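Print this page | E-mail this page

Plirberg simulation set - README

Plirberg holds 612 simulated episodes made for the packing floor at Hendricks, where arms are going to share the benches with the people who have packed there by hand for years. We put it together so that everybody, and I do mean the packers too, could see how the work would look before anything got bolted down. Every episode is rendered, so nothing in it should be read as a measurement of the real benches.

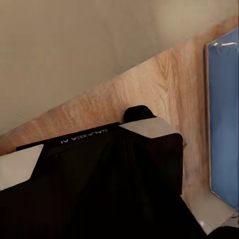 Gripper close to the wood surface, blue item at right. Rendered.

What changes for people is the part we get asked about most. Under the plan the arms take the repeated lifting, and the packers keep checking, wrapping and anything awkward. Nine of them sat with us in May and went through episodes one by one - slow going, but their notes shaped the labels more than ours did. The "hand back" label is theirs: it marks the point where they would want the arm to stop and let a person take over.

Views differ a good deal within an episode. Some are close and partly blocked by the gripper or by a glossy surface, and we have kept those in. 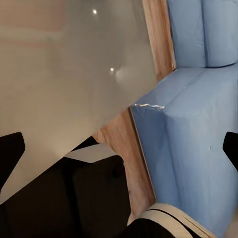
Sibusiso Mabaso wrote back that the hand-back label is fine as far as it goes, but he would like the new shift pattern settled before the arms arrive, and he wants training to happen in paid hours. We have passed both points on and will add the answer to this file when we get one.

Questions and corrections go to Kwok-wai Siu, please, however small they seem.

Recent items
Nangate labeling guide
Zarix viewer: known problems
Packing floor notes, May

This site uses cookies. By continuing you accept our cookie notice.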